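Home | Workshops | Features | Letters | Archive

Features > Makers and Sheds

Two arms, one cup, and a good many evenings

July 26, 2020

Trilok Saxena has spent £817 on his share of the table before I ask him what it does. "It tidies," he says. Then, after a pause, "It will tidy."

He and Tyra Nordin are building a two-armed desk-clearing robot at Drurnitz, a shared workshop where most of the members make chairs. They call it Lim. The arms came second-hand, the rest has been bought or begged, and the aim is a machine that puts pens in a cup without being told where either of them is.

I have seen a few of these home projects and I went in with low hopes. A person can put a pen in a cup. A person can do it while on the phone. I put this to Nordin, who has clearly heard it before.

"Yes, and my daughter could do it at two," she says. "I don't care about the pens. I want to know if we can get the arms to share a job and not hit each other."

Can they? "Mostly they take turns," she admits.

The taking turns is what I watched. One arm fetches, the other waits its go, and Saxena keeps a hand near the stop button throughout. He says that's habit. I noticed he didn't move it.

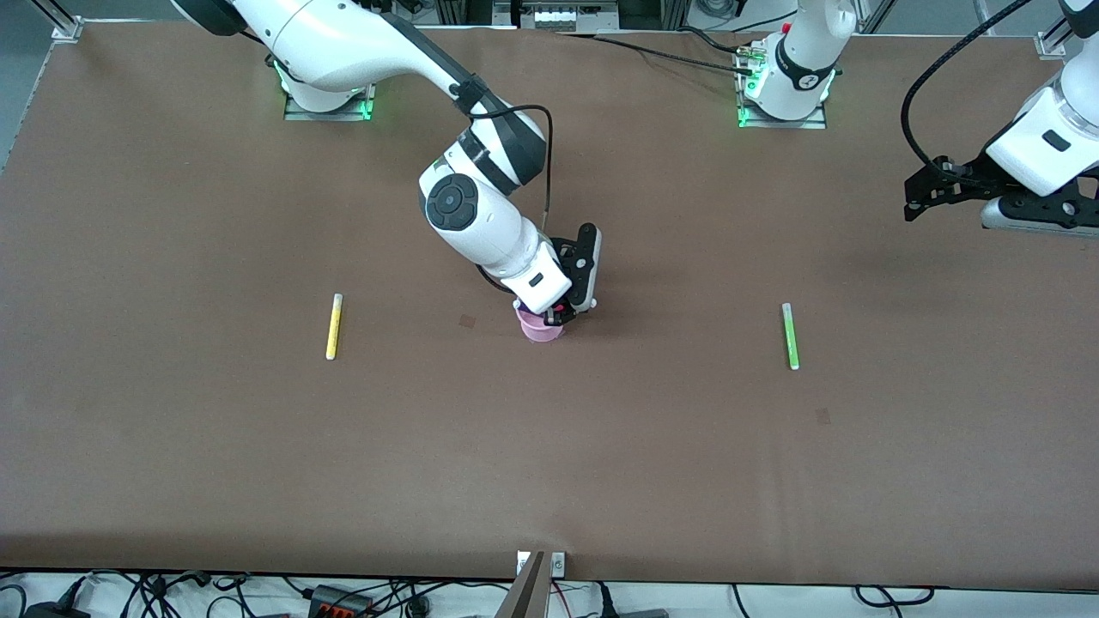 Lim at work at Drurnitz, with the pink cup in one gripper and a marker to either side.

The brown paper on the table was Nordin's idea. The bare top threw back too much light, she says, and the software kept finding objects that weren't there. I asked how often it misses the ones that are. Saxena opened a notebook. Of 457 tries logged in July, he counts 351 as good.

What is good? "The cup ended up where we wanted it." And the pens? "Those are a separate page." I was not shown the separate page.

They disagree about the wiring, too. Saxena wants the cables under the table sorted out before anything else is added. Nordin would sooner fix the grip. "He'd spend a month on cable ties," she says. "I would," he agrees.

Neither of them talks about selling it, which I was glad of. Saxena did say the next step is a drawer. I asked whether the arms could open one. "We haven't got a drawer yet," he said, and went off to find the kettle.

Print this page | E-mail to a friend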